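Will a C-clamp dent a varnished board, and does the sacrificial block trick work?

Asked in Workshop & Timber, December

I've got a reddish-brown varnished board with a split seam running lengthwise. I want to glue it shut. Everyone at the hardware store swears by the Steluvov pads, which cost more than the clamp did, and I have my doubts. Do I need them? And is one clamp going to do anything on a seam this long? The board is 210 mm wide and the finish is very glossy, so any mark will show.

2 answers

Gilstead_shed
Just buy the pads. Had mine for years, no marks.

Wilmer Pacheco
I'd want to see those years of no marks under a raking light. Rubber pads can leave a dull patch in soft varnish, and you only notice it when the sun comes in sideways.

Offcuts do the same job. Put a scrap of softwood under each jaw with baking paper between scrap and finish, then tighten by hand until the glue beads along the seam. Stop there. The T-handle gives you far more leverage than you need, and people keep cranking as if more pressure meant more glue.

One clamp won't do it. I'd space them every 130 mm, and check the throat depth before you start — a C-clamp only reaches so far in from the edge, and on a wide board the jaws may get nowhere near where you want them. Bar clamps across the width are the better tool for closing a lengthwise split. I know the Turkulow leaflet says a C-clamp handles "any panel". It says that about all their clamps.

Also, is it a split or a glue line between two planks? If it's an old joint, scrape out the old glue first. Fresh glue over old glue is a waste of an afternoon. And leave knots alone, filler over a dark knot always looks like filler.

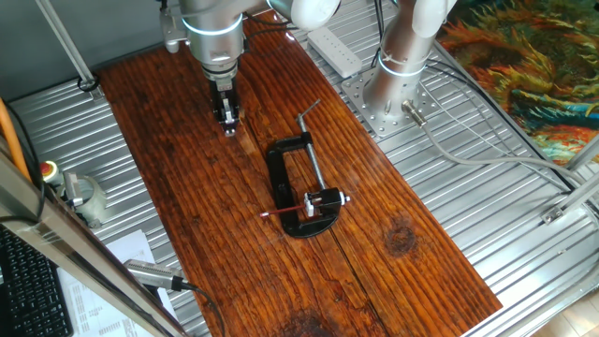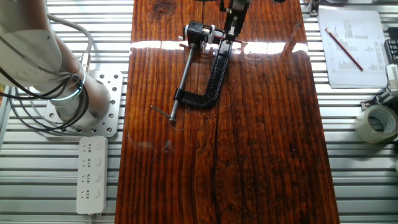
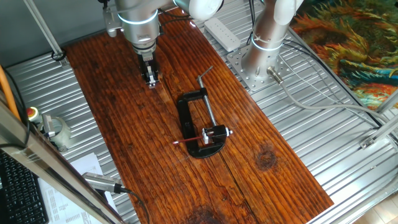 Black C-clamp with a T-handle, lying on a glossy reddish-brown board.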